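Vistico opens its pension tracing service to small employers

24 June 2023

I've been looking forward to writing this one for months! From today, any small firm with a workplace pension can use Plotik, our tracing service for old and forgotten pension pots, and I'm dead pleased to be the one telling you.

I'm Ronja Sæther and I look after the employer side at Vistico. Up to now Plotik has only been open to the big schemes, the ones with 3,000 members or more and a whole department to do the paperwork. Smaller firms kept ringing me up to ask when it would be their turn (some of you rang quite a lot, you know who you are), and I kept having to say "soon".

Well, soon is now. If you've got 19 people on the payroll or 600, you can sign up, and you'll get the same service the big schemes get – the same tracing team, the same letters, the same phone number.

We ran a trial first with Wultex, who make workwear and have staff who've moved about between jobs a good deal. Between November and the spring we helped 98 of their people look for pensions from earlier employers. Randi Amundsen, who runs the payroll there, told me: "I had a queue at my desk the first week. People had been carrying old letters about in their bags for years and didn't know who to send them to."

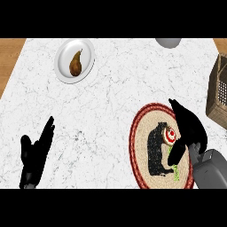
Issue 19

Signing up takes nearly half an hour, and most of that is finding your scheme reference, so do dig it out before you start. After that your staff get their own login. They type in where they used to work and when, and we do the chasing. If an old employer has changed its name or been bought up, that's our headache and we're used to it.

I should say what we don't do. We won't tell anyone whether to move a pension or leave it where it is – that's a job for a proper adviser, and we'll never nudge people one way or the other. We don't take a cut of what we find either. The employer pays a flat yearly fee and the member pays nothing.

My boss, Eskil Fjeld, wanted a quote in here, so: "Small firms have waited long enough for this and I'm glad we can finally say yes to them." Thank you, Eskil!

A big thank you as well to Yanling Du, who rebuilt the sign-up pages so that I could get through them without help, and to Boström, who print and post all our member letters.

Press questions go to Sigrun Halvorsen in the Vistico press office. If you're an employer and want to join, ask for me on the main number and I'll ring you back.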